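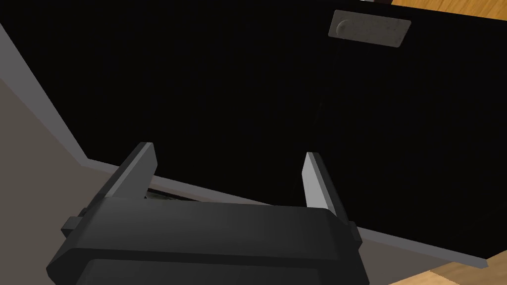

Hitbridge Door Team FAQ

Stuff people ask in the hallway, by email, and at sign-up. Read before asking again please. Updated when someone has a minute.

What is this?
Student project at Hitbridge. We get a simulated two-armed robot to go down a hallway and open doors. All of it in the simulator, no hardware. End goal is the Wamalura student challenge in April, door track.

Who can join?
Anybody enrolled. First years fine. You don't need to have taken the robotics class, you do need to be OK with a terminal and with things crashing at 9 pm.

Do I need to know Python?
Some. If you can write a loop and read somebody else's function you're good. The C++ parts belong to the controls people and they would like it if you left them alone.

When and where do you meet?
Rawat building, second floor, the computer lab at the end. 6:30 pm, twice a week, days are on the sign-up sheet (they move every semester). Door to the lab locks at 7. Knock loud.

What do I run it on?
The lab machines. Zekden is our shared server, it does the long runs overnight. Laptops work for editing and for playing back episodes. Rendering on a laptop, you can try, bring a charger.

How do I get a Zekden login?
Ask at a meeting. Takes a day or two. Do not share logins. Last fall three people were on one account and the queue was a mess for weeks.

What's an episode?
One attempt, start to finish. Robot spawns, drives, reaches, pulls or pushes, and the script decides pass or fail. We cap them at 40 seconds of sim time. If the door hasn't passed the angle mark by then it's a fail, doesn't matter how close you were.
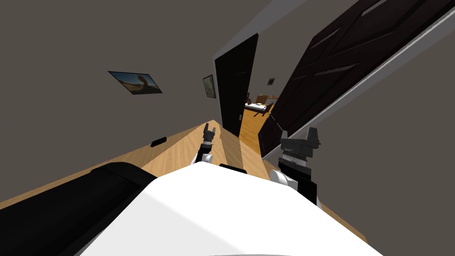 Spawn point is random inside the hallway zone, so don't hard-code your first move. People do this every year. Works great on their one seed and then falls apart on the next. Test on at least 14 seeds before you say it works, and put the seed list in your merge request so somebody else can rerun it.

How many episodes do we have?
2683 saved right now, counting fails. 910 of those are passes. The fails are useful, don't delete them to save space. Ask first. Seriously.

Why are doors so hard?
Lots of reasons. You have to find the knob, get the fingers around it, turn, and then move the whole body without letting go or getting hit by the door. Push doors are easier. Pull doors are where most of our fails come from. Round knobs are worse than levers, the fingers are flat and they slip.
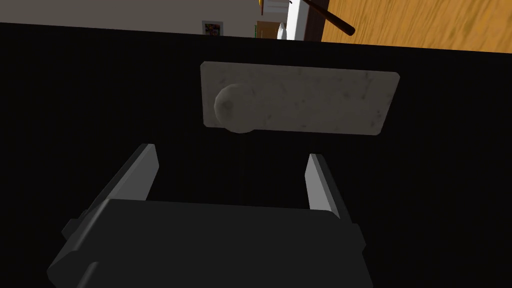 Also approach angle. Come in too steep and the housing bumps the door before the fingers get anywhere near. If you see the arm shaking in playback its almost always contact with the panel, so back off and try a new pre-grasp pose. There's a folder of poses in the repo, start from one of those and adjust. Don't start from zero.

Can I use my own grasp planner?
Yes. Put it in the planners folder, same inputs and outputs as the others. Has to run on Zekden without installing anything weird. If it needs a new package, list it in the request and wait for an OK.

The view is all tilted, is it broken?
No. Some of the cameras ride on the robot, so the picture rolls when it does. There's a fixed overview camera you can turn on in the config if it's making you seasick. Leave it off for scored runs.

I see jagged white edges on a door. Bug?
Looks like a rendering thing. We know. Doesn't change the collision shape as far as we can tell. If yours is somewhere other than a door panel or the outer edge of a door, post the seed and a screenshot — otherwise no need to report. 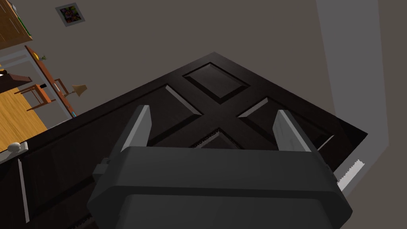
Gripper and paneled door, jagged strips showing.

Can I change the house layout?
Not for scored runs. Wamalura sends the layouts and we have to use them as is. For practice go ahead, copy the file and rename it. Do not edit the original, we've had to restore it twice allready.

Is there a fee?
No. Travel money for April is a separate question and we don't have an answer yet.

Does it count for credit?
Can count as an independent study, one credit. Form is due in the first month of the semester. We can't fix it if you miss it.

How much time does it take?
Two meetings a week plus whatever you do on your own. March gets heavy. If you have a big exam that month say so early and we'll give you somthing small.

My job has been in the queue forever.
Check that you asked for one GPU and not all of them. Then check again. Then post in the chat with the job number.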